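**Wanted: people who cook from old recipe cards and are willing to argue about them**

Lilivance is putting together a community cookbook for the town of Tiltholm, and we need home cooks to test what's going in it. The recipes came to us on index cards, church bulletins and, in one case, the back of a parking ticket. Many call for "a medium oven." One calls for "enough."

You'd get 2 recipes a month from now through December. Cook each one as written, even when you know better, then cook it your way and tell us what changed. We want your notes on timing, pan size, and whether anyone at your table asked for seconds or quietly made toast. Please don't write "yummy." We have plenty of yummy.

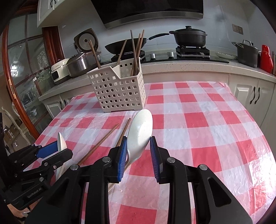 *A white plate and spoon over the red-and-white checkered tablecloth.*

No training needed. You should own an oven, a set of measuring cups and a thick skin, as the Halász family's noodle casserole has defenders and they will be reading your comments. Vegetarians are welcome, though the 1970s were not kind to you and the gelatin chapter is worse.

We pay $19 per recipe plus groceries, so keep your receipts. Testers who finish the year get a $500 bonus and their name in the back, in type you may need glasses for.

To apply, send Wendy Clegg a short note about the worst thing you ever cooked from a recipe you trusted. Drop it at the Lilivance office, 51 Drurnetari Street, or put it through the mail slot after hours. Resumes will be used as coasters.

Applications close 18 April 2026.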